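About the Zurkine Archive of Television Science Fiction

Who we are

The Zurkine Archive is an independent reference library and study centre devoted to science fiction made for television. We hold scripts, production papers, fan magazines, recordings and correspondence, and we make them available without charge to anyone with a serious interest in the subject. Our readers include university students, programme makers, local historians and a good many viewers who wish to look again at a series they first saw as children.

The Archive occupies two floors of the former telephone exchange in Prendton. The reading room is on the ground floor and has step-free access from the street. Storage and cataloguing take place upstairs, and a smaller store is maintained at Trurberg for film and tape, which need cooler conditions than the main building can offer.
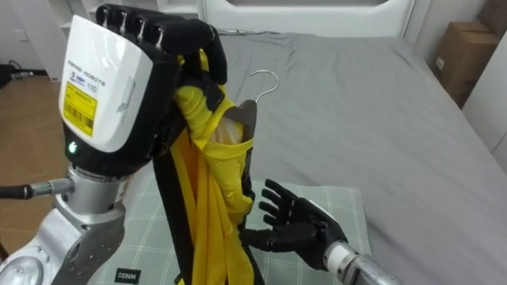
The collection began as the private library of Kastriot Pavlović, a script editor who kept every draft that passed across his desk and who was in the habit of rescuing those that his colleagues threw away. On his retirement he offered the whole of it to the town, on the condition that it should be kept together and that it should be read. The first catalogue listed 1498 items. It is still in use, and his pencilled corrections have been left in place.

What we collect

The Archive's main interest is in the written record of television drama: how a story was proposed, how it was altered, and what was finally broadcast. Where possible we collect every surviving draft of a script along with the notes that passed between writer, editor and producer. Episodes are often judged on the finished version alone, and the papers can show that an argument about labour, war or religion was present at the outset and was reduced, or moved to a minor character, before filming began.

We also collect:

Fan magazines and club newsletters, including those produced in very small numbers
Episode guides and reviews, published or privately circulated
Letters from viewers to writers and broadcasters
Set drawings, costume notes and call sheets
Recorded interviews with writers, designers and crew

The magazine collection now stands at around 3000 issues and is the part of the Archive most often requested. We do not collect toys, models or signed photographs, and offers of such material will be passed to other collections where a suitable home can be found.

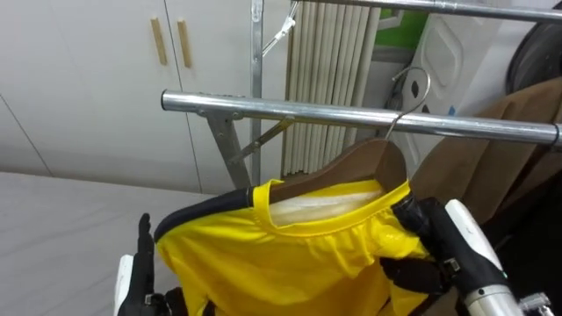 Our people

Sanaa Shawky is Director of the Archive. She joined as cataloguer and was responsible for the present arrangement of the script collection, in which papers are filed by story and not by series.

Valentin Radu is Keeper of Recordings and divides his time between Prendton and Trurberg. Enquiries about copying or playback should be addressed to him.

Kekeli Dramani leads the education programme, which brings sixth-form and adult groups into the reading room to work with original drafts. Her short course on politics in the television space story runs each November and is usually full by the end of the summer.

Crescencio Cifuentes edits the Matić Papers, the Archive's occasional series of essays. Contributions are welcome from readers outside the universities, and each essay is read by 2 reviewers before it is accepted.

From the Matić Papers: The Softened Script
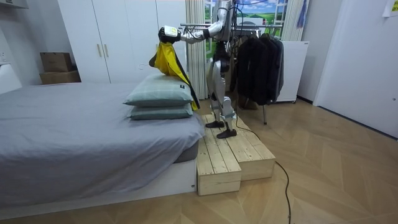

Reading time: 2 minutes

The most recent essay in the series considers what happens to a protest story when it passes through several hands. The author compares three drafts of a single unmade serial, set in a mining colony, and follows one speech through each of them. In the first draft it is given by a miner and names those who profit from her work. In the second it is shortened. By the third it belongs to a visiting officer, who regrets the miners' situation and then leaves. The essay takes a fairly stern view of the officer - and of the editor - but allows that the third draft is the only one with a workable ending.

Printed copies may be consulted in the reading room or requested by post.

Visiting and enquiries

The reading room seats 30 and places should be booked in advance. Readers are asked to bring proof of address on their first visit and to use pencil at all times. Bags and coats are left in the lockers by the entrance.

Material held at Trurberg can be brought to Prendton on request, although tapes in poor condition may be heard only at the store itself. Written enquiries are answered in the order in which they are received.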